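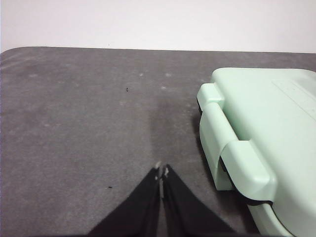

Interview conducted 12 Jun 2023, Ó Flaithearta Building, ground floor

# Checking play kitchens at the Rondalier toy library

The Rondalier toy library keeps 456 sets in circulation, and each one goes through an inspection bench between loans. The person in charge of that bench has held the post for nine years and asked to be identified only by the job title, senior checker. Before that, the checker worked in returns at a mail-order warehouse, and describes the two jobs as "mostly the same, except that here the item goes back to a child and not to a pallet."

We started with the catalog. Last year the library made 2216 loans. Cooking toys were the largest group, ahead of trains and building sets. They are also the slowest to check.

"A train set is a list," the checker said. "You lay out the track, you compare it with the list, you close the box. A cooking set has a list too, but it also has lids, hinges and knobs. Every one of those has a way it should sit, and you have to look at each from the side."

The library uses a fixed order. The base comes out first and is placed square to the bench. Attached parts are checked before loose ones. Loose parts are then added one at a time, each in its working position, until the set looks the way it does on the record sheet. After that it is taken apart in the reverse order and packed.

"People want to start with the small parts, since those are the ones that go missing. Then the base comes out last and there is no space for it. I have seen that more often than I have seen missing parts."
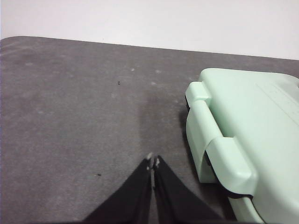 The choice of bench surface took up more of our conversation than I had planned. The library tried white laminate first, then a green cutting mat, and settled on a dark matte covering that does not throw glare back at the checker. A pastel toy is easy to read against it, and the edge of a mint-green case stands out from the gray without extra lighting. The drawback is that everything else pale stands out too. Whitish marks and faint smudges show across the surface, and the checker treats them as a known condition of the bench.

"I would like it cleaner than it is. We go over it with a lint roller at the start of a session. What I care about is whether I can tell a mark on the bench from a chip off a toy. A chip has an edge. If I can't decide, I pick it up."

The wall behind the bench is plain white and stays that way by rule. Notices, hooks and shelves are all on the other side of the room. The checker reads gaps and seams against the wall at eye level, and a poster behind the toy makes that harder.

I asked what a gap tells you.

"On a closing lid, it should be even. A thin dark line between the lid and the base, the same all the way along. If it opens up toward one end, either something is caught in it or the hinge has been forced. With a grill lid it is usually something caught. Play dough, mostly. Once it was a library card."

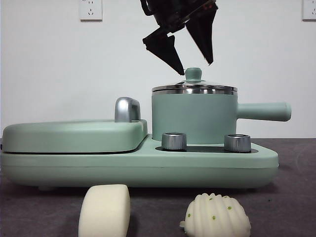 *Grill lid closed, saucepan on the right with its lid on.*

The record sheets were drawn up by Truvstead, a small firm that supplies stock software to lending libraries. Each sheet has a side view and a top view. The checker prefers the side view and would drop the other one if the software allowed it.

"From the top, a lid that is on and a lid that is nearly on look the same. From the side you see the tilt right away."

Across the whole collection, the library recorded 1688 missing or damaged parts since the present system began in October of its first year. I expected spoons and plastic food to lead the list. They do, but the checker considers those cheap problems. A spoon can be replaced from a box of spares. The costly losses are parts made to fit one item only.

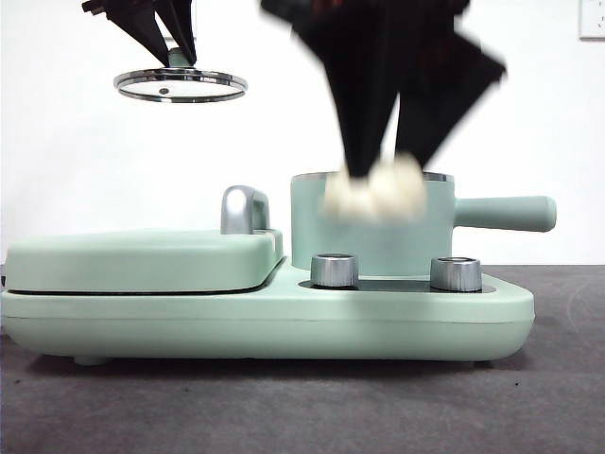
Pan lids are the main case. A replacement has to match the rim, and makers seldom sell one without the pan. The checker handles a loose lid by its knob and never by the rim, so that finger marks stay off the part that has to be inspected. With a clear lid there is also the vent hole to look at, a small dark opening that can take in crumbs or glue. While the lid is off, the open pan shows its thin metallic rim, and the two silver control knobs at the front of the base get their turn. Their sides are ridged, and the checker runs a dry brush over ridges before anything else touches them.

"Dry first. If you go in with a wet cloth you make paste. Then turn it, if it turns. Some knobs do, some are fixed, and the sheet says which. Don't find out by force."

Handles get a separate line on the sheet. A long straight saucepan handle is checked for play where it joins the body, with the pan held down by the other hand. Shiny parts are wiped last with a dry cotton cloth, and nothing with alcohol in it is used on bright finishes.

A full check of a cooking set takes the checker about 2 songs' worth of radio, which was the only unit offered when I asked for a time. New staff take longer and are told not to hurry.

The library is looking at a storage system called Clestenia, with trays cut to the outline of each set. The checker has tested a sample tray and has one objection.

"It holds the pan with the lid on. I want the lid stored beside the pan, upside down, in a cloth bag. If it travels on the pan, it rattles, and then I have a scratched rim to write up. I've sent them a drawing."

The supplier has not yet replied. Until then, lids at Rondalier go out in bags, with the set number written on the drawstring tag.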